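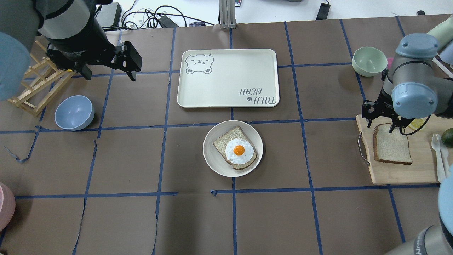
The Breakfast I Stopped Skipping

For most of my adult life, breakfast was coffee in a travel mug and whatever I could find in my coat pocket. Then last November my neighbor Ermira Kelmendi knocked on my door at seven in the morning to return a casserole dish, took one look at my kitchen, and asked what I'd eaten. A cough drop, I told her. She sat me down in her own kitchen and made me an egg.

I've been making that egg ever since (badly at first, I should say — the first few could have resoled a boot). You want a pan on medium-low, more butter than feels decent, and a lid. The lid is the whole secret! Sixteen breaths with it on, Ermira says, and then you look. I'm a fast breather, so I go by the white instead.

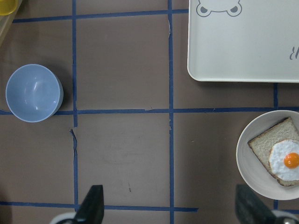

A fried egg on a slice of bread, served on a white plate.

The bread took me longer. I went through a stage of buying fancy loaves from Wuyts, the bakery down by the bus station, and they were lovely, but the holes were so big that the yolk ran straight through onto my lap. Now I get their plain sandwich loaf and slice it thick. Toast it or don't. I go back and forth, depending on how late I am.

What surprised me was how much I came to care about the stuff around the food. I'd owned the same two chipped plates since college, and one of them had a crack that I'd decided was decorative. So I spent a happy afternoon at Gillico, the secondhand place on our main street, and came home with a tray, a bowl and no regrets. The whole haul cost me less than 40 dollars.
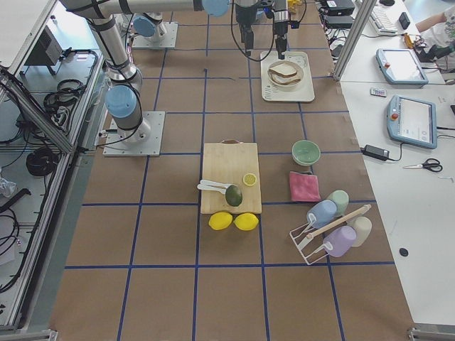 A cream-colored tray with rounded corners.

A tray, by the way, is a wonderful thing. I carry everything to the window in one trip and eat there with the radio on, and the crumbs stay put. My sister calls it hotel behavior. She's also asked me twice where I got it.

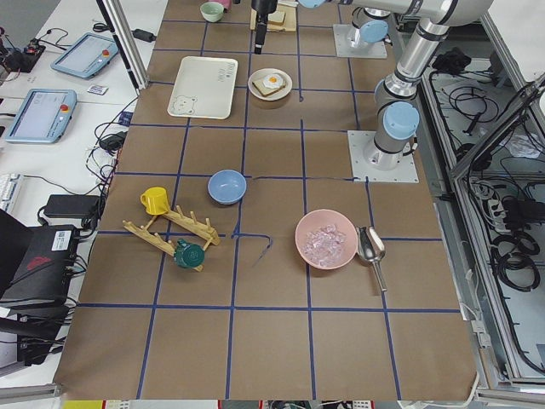
Can I cook the egg ahead of time?

Fried eggs go rubbery when you reheat them, so boil a few the night before and keep them in the fridge in their shells.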